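Ornutley Bench Set: README and house rules

Hello, and thank you for reading this before downloading anything. It is longer than most READMEs, and I know it, but nearly every question we get by email is answered somewhere below, and I would rather you had a pleasant afternoon than a puzzling one.

What you are getting

The set holds 1705 recorded runs of two-armed tabletop work, all made in one room at Ornutley under the same set of rules. The jobs are small ones: picking up toy blocks and putting them down again, passing a block from one side to the other, scooping and pouring dry grains between beakers, moving things in and out of a tray. Each run comes with head camera video, joint positions for both arms, gripper opening, and a short note written by whoever was on the controls. There are 32 task types, listed in tasks.csv with the exact wording given to the operator.

The rules came first, and they are really the part we are proudest of. Tươi Thái wrote the first draft on two sides of paper, Catriona Jardine argued with most of it (very kindly), and what follows is what survived. If you are setting up your own bench, please borrow as much as you like.

Rules for people

Two people to a session. One drives, one watches, and the watcher has the stop button within reach and nothing else in their hands. You swap after every block of runs, even if you feel fine — especially if you feel fine, Witold would say.

Nobody reaches over the near table while the arms are powered. If a block rolls off, it stays on the floor until the run is finished and the arms have been put on hold. Say "hands in" before you reach and "hands out" when you are clear, loudly enough for the other person to answer.

Anyone else in the room stays behind or beside the far table. Visitors are very welcome, and they get the same talk as everybody else.

Long sleeves rolled, lanyards off, hair tied back.

Rules for the bench

The near table is for the task. Only the objects named in the task go on it. Spare objects, beakers waiting their turn and anything the operator uses belong on the far table, where the arms are not sent.

Glass is allowed on the near table only for the scooping and pouring tasks, and only after a dry rehearsal with a plastic cup. Check each beaker for chips before you start. Grains are to be swept up between runs, from the table and from the floor, as a few grains of rice underfoot are a surprisingly good way to end up sitting down.

Before the first run of the day, move each wrist slowly through its full range and watch the cables. They need enough slack to follow the gripper and not so much that a loop can catch on an object. If you are unsure, stop and fetch Angus Purves. He would much rather be fetched than repair a connector.

Wipe the gripper fingers at the end of the session. Marks on the arm covers can be left alone unless they are sticky, but please write down any that are new.

Rules for the recordings

A run starts with both grippers open and empty, and ends when the operator says "done". Failed runs are kept. They carry the label "fail" and a plain sentence saying what went wrong, such as "dropped green block during handover". Please don't tidy these away if you pass the set on, as they have been more useful to us than many of the clean ones.

A run is thrown out only if someone's face is visible, if the watcher pressed stop for a safety reason, or if a file is damaged. Safety stops go in the incident book instead, with both names and the time. People do turn up at the side of the picture now and then, from the shoulders down, and everyone who appears has agreed to it in writing.

Known gaps

Daylight was not controlled. The runs made in November are noticeably dimmer, and two of the pouring tasks were recorded only in that month. The operators were all right-handed apart from Fidel Painemal, so left-arm-first strategies are thin on the ground.

Changes

March 18, 2018: labels corrected for the tray tasks, rule on glass reworded, typing mistakes put right in tasks.csv.

If you find anything odd, do write and tell us the run number. Witold Urbańczyk looks after the files and answers on most working days. 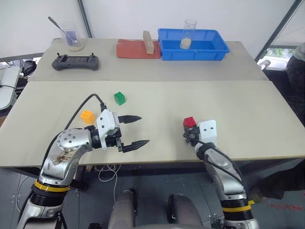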